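Before You Buy a Tidying Robot for the House or Shop

Start with the mess, then look at the machine. Write down what you pick up in a normal week and where it goes. If most of it is laundry and mail, a pair of hands on a post is the wrong purchase, whatever the Zilholm brochure says.

Price the whole thing. The Trolwood lease looked fine to me at 213 a month until I found the 600 setup fee on page two. Ask for one figure covering the first year, with spare fingers and the service visit in it. Tapia gave me that figure the same day. Itov wanted a phone call first, and I let them keep it.

Measure the floor as well as the table. You need room for the base, the cables and yourself walking past with a tray.

Bring your own clutter to the demo. Sales tables get loaded with things that are easy to hold. Pack a bag with the awkward stuff:
a soft toy
a bottle lying down
a paper cup on its side
a small ball
something flat, like a card 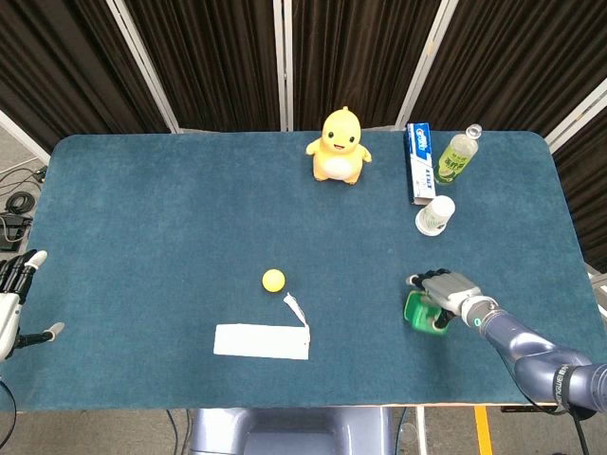
Isauro Chávez wrote in to say he'd skip the lease altogether: "Rent one for a Saturday and do your real chores with it. I got 37 pickups out of mine before lunch and I could have done them during one song."

A light plastic cup is a fair test of grip, but ask to see it set down where you point – and then ask for the card. Flat things on felt or carpet are where I'd spend most of the demo.

Don't sign on the day. Put the first-year figure on the fridge next to the price of a few good bins and a shelf. My bins and shelf came to 511, delivered in April, and they don't need charging.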